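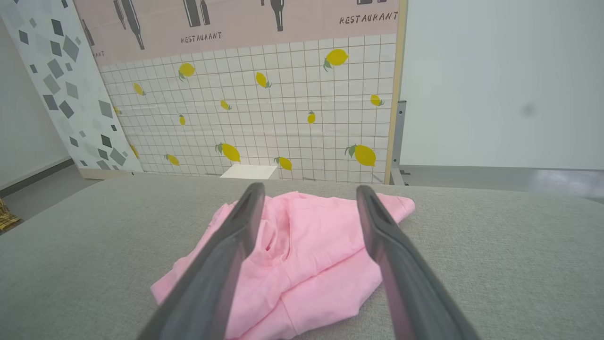

Attachment 1: pink garment on the grey upholstered surface, both fingers in view.

Ticket 3411 – Replacement finger pairs, budget query
Site: Flumville
Raised by: Selina Baumgartner, Equipment Planning
Status: Awaiting supplier

Wednesday, 09.20
The garment handling cell requires 4 replacement finger pairs before the next budget period. Schnyder has quoted 93 per pair, excluding delivery. Please confirm whether the quotation covers the mounting screws, as the previous order did not.

11.05
Furedar support replied that screws are listed separately. The wider finger remains available, but its use on soft items would need a new mounting plate. No plate has been budgeted. Request limited to the present type.

14.40
Purchasing asked whether the order could be joined with the one from Pistside. This is acceptable, provided that the two sites are invoiced separately – the cost centres cannot be merged after approval.

15.15
Revised quotation requested from Schnyder, to include screws and delivery. Ticket to remain open until it is received.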